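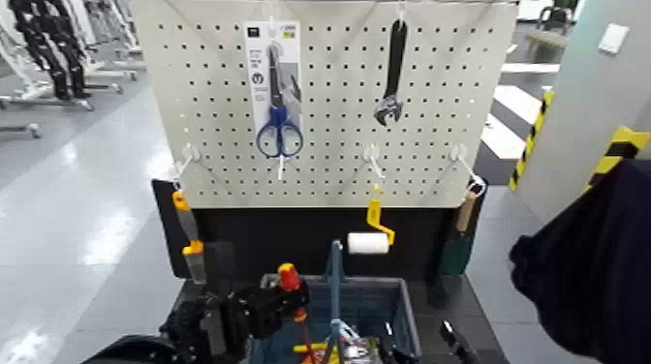

## Teaching the robot to tidy up the tools

So I've been at Rilmont since December and I still haven't properly written about what I do all day, and my aunt keeps asking, so here goes. I hang tools on a pegboard. Then I take them off the pegboard and put them in a grey bin. Then I do it again!

OK, there's a bit more to it. I'm not using my own hands, I'm driving a pair of robot ones. I stand a couple of metres back with a headset and gloves on, and whatever my fingers do, the black ones try to do too. Every run gets recorded, and the recordings go off to be used for training, so that one day the thing can sort out a messy bin on its own. My run counter ticked over to 1,478 this morning. I bought myself a doughnut.

The pegboard job is my favourite of the lot, mostly because the tools are all so different to grab. A quick ranking, easiest to worst:

- **The wrench.** Good solid lump, nice fat shape to close your fingers on. It goes on a little hook near the top and you can be fairly careless about it.
- **The file.** Orange and grey handle, very friendly. I like to come at it from the side.
- **The paint roller.** Looks easy, isn't. The yellow handle is bent, so the second you lift it the weight swings off somewhere you didn't plan for.
- **The scissors.** They're still on their cardboard, and getting that card onto the peg is like threading a needle in oven mitts. I once spent 3 minutes on a single go and then had to scrap the run.

The screwdriver would be near the top too, except it likes to roll under everything else in the bin and then you're rummaging. Rummaging is allowed, by the way. I used to stop and restart whenever I fumbled, until Yayra Quansah (she trained me, and she's miles better at this than I am) told me to keep going. If I drop something and pick it up again, the robot gets to learn what picking it up again looks like. Fair enough. My fumbles are very educational.

What I didn't expect was how much it would change the way I move at home. I reach for the kettle reeeally slowly now. I pause before I let go of things. My partner watched me put a mug on its hook last night and asked if I was feeling all right.

The tiredness is a funny one as well. My arms are fine, it's my eyes that give up first, from judging depth all day. A white hook against a white board is not your friend at 4 pm. I take a break after every second batch now and go stare at the car park, and my afternoon runs have been a lot cleaner for it.

Next up they want me doing the whole board using mostly the left hand, and I'm very much right-handed, so expect a grumpy post. I might try practising with chopsticks over dinner. If anyone has a better idea, the comments are open!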